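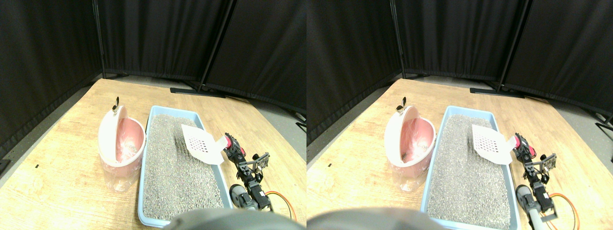

The Quiet Trouble With Household Hinges

Polypropylene has an unusual property among cheap plastics. Mold it thin enough across a narrow band, flex the band while the part is still warm, and the long molecules line up across the fold. The result is a hinge with no pin, no barrel and no second part. A lunch container with such a hinge costs a little less to make than one with a separate lid, and on a run of several hundred thousand pieces that difference pays for the tooling.

The part is called a living hinge. It is on shampoo caps, tackle boxes, tape dispensers and the lids of wet wipe packs. A good one will outlast the product it belongs to. A bad one whitens along the fold, then splits from one end, and the lid spends the rest of its life on the counter beside the container.

Zainab Onyeka has been testing bad ones for 21 years. Her bench at Piltesance, a small contract laboratory that works mostly for makers of storage and kitchen goods, holds a row of cycling rigs. Each one clamps the body of a part and swings the lid through a fixed arc until something lets go. A counter records the cycle. A load cell records how much effort the last few swings took, and that second number is the one she reads first.

"The force drops before the crack shows," she says. "If you only look for the crack, you miss the first part of the failure."

The geometry is well understood. The web of a living hinge is usually between a quarter and a half millimeter thick. It needs a shallow recess on the inside so the material can fold without bunching, and a generous radius on the outside so the strain is spread over a longer path. Sharp corners at either end of the web act as starting points for tears. The drawing for a sound hinge fits on a single page, and most mold shops have a version of it on file.

The failures come from everything the drawing leaves out. The melt has to cross the thin web to fill the far side of the part. If the gate is placed so that two flow fronts meet at the fold, a weld line forms there, and a weld line in a hinge has very little strength. If the gate is placed to avoid that, the lid may fill late and cold. Some shops add a second gate and a flow restrictor to move the meeting point into the lid wall, which works until the restrictor wears.

Then there is the first flex. The alignment that makes the hinge durable happens when the part is bent for the first time, and it happens best when the part is fresh out of the mold. In many plants an operator closes the lid by hand at the press. In others a cam does it during ejection. When a line is moved from one building to another, the closing step is easy to lose, as it appears on no drawing and on few work instructions. The parts look identical. They are packed open, shipped open and flexed for the first time by a customer months later at room temperature.
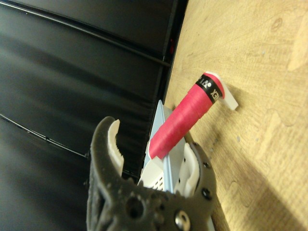
Cold is a separate problem. Ordinary polypropylene homopolymer becomes stiff and brittle near the freezing point of water. A container that opens well in a kitchen may crack on its first use in an unheated garage. Copolymer grades, which carry a small amount of ethylene, hold up better at low temperature and give up some stiffness in exchange. The purchasing department sees two resins with nearly the same name and slightly different prices.

Ullow, a maker of bins and organizers, ran into this after a resin change in May. The new material met every value on the data sheet that the buyer had listed. Low-temperature impact was missing from the list. Onyeka's lab was sent two bags of lids, one from before the change and one from after, with no other information. At room temperature the two sets were hard to tell apart. After a night in the cold chamber, the older lids cycled normally. The newer ones began to fail at 57 cycles.

The company went back to its earlier grade and added a cold test to its incoming inspection. The test takes five parts per lot and a chest freezer.

Pin hinges avoid the resin question and bring others. A two-piece hinge with molded pins has to be assembled, usually by snapping the pins into open sockets. The snap has to be tight enough to hold and loose enough to go together without stressing the socket wall. A wall that has been overstressed during assembly can pass inspection and crack in the warehouse. The mechanism is slow and needs no load beyond the one already locked into the part. Contact with some cleaning products speeds it up, particularly in styrene-based plastics.

A pin hinge does have one clear advantage, which is that it can be taken apart. The lid comes off for washing and goes back on. If the lid breaks, a new lid can be sold. Few makers sell one. Tirnetti, whose kitchen line uses snap pins throughout, lists replacement lids for every container it has made in the past decade, and prices them low enough that people buy them. The company says the lids are molded in the same runs as the full product and set aside, so the added cost is mostly shelf space and a part number.
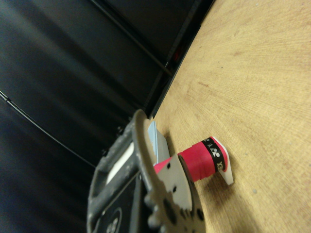 According to Sadowski, the part number is the expensive piece. Keeping a spare available means keeping the mold, and a mold in storage needs to be oiled, tracked, insured and occasionally pulled out and run to prove that it still works. For a product that sells for a few dollars, Sadowski argues, the arithmetic favors making the hinge strong in the first place and leaving spares to makers of larger goods.

Onyeka accepts the arithmetic and disputes the assumption behind it. Her records cover hinges submitted for testing before launch and a smaller group sent in after complaints. In the second group, the web thickness was within tolerance on most parts. The material was usually what the label said. The common factor was a process change made after approval: a faster cycle, a cooler mold, more regrind in the hopper, a closing step removed. A hinge can be strong in the first place and weak a year later.

Regrind deserves a note. Runners and rejected parts are chopped and fed back with fresh resin, and this is normal practice. Each pass through the barrel shortens the molecules slightly. A thick wall tolerates this well. A hinge depends on long molecules lying across the fold, so it shows the effect sooner than any other feature of the part. Several of the lab's clients now limit regrind on hinged parts and use the surplus in trays and bases.

There is no common standard for how long a household hinge should last. Makers choose a cycle count by multiplying expected daily use by a number of years, then adding a margin. The daily use figure is generally a guess. A medicine box and a toolbox may carry the same target although one is opened several times a day and the other a few times a month. Labels do not give the figure, and a shopper has no means of comparing two lids beyond opening and closing them in the store.

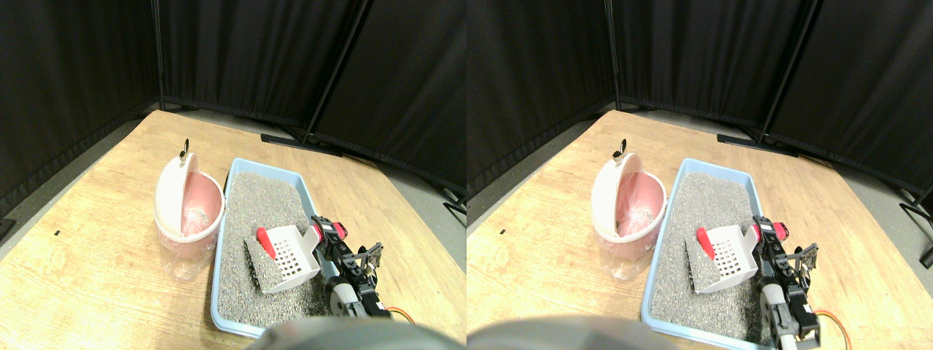 A reader in the trade wrote to propose that the count be molded into the underside of the lid, next to the recycling mark. The letter pointed out that luggage makers and faucet makers already quote cycles to their buyers, and that a number in raised type would cost nothing once the steel was cut. It also warned that the figure would mean little unless the temperature and the swing angle were fixed for everyone.

The swing angle matters more than it might seem. A lid tested through 90 degrees sees much less strain than one folded flat against the back of its container, and users fold lids flat. Piltesance tests to the full travel of the part unless a client asks otherwise in writing. The report states the angle on its first page, followed by the temperature, the rate, and the age of the parts in days since molding.

For a hinge already in the house, the useful checks are simple. A faint white line along the fold is normal in polypropylene and does not mean failure. A white patch at one end of the fold does, and it will usually grow from there. A lid that has started to sit crooked has probably torn at a corner. Dishwasher heat does less harm to the web than forcing it open straight from the freezer. Tape over a split web will hold for a time if it is applied with the lid closed, though the fold then moves to the edge of the tape and the next crack tends to start there.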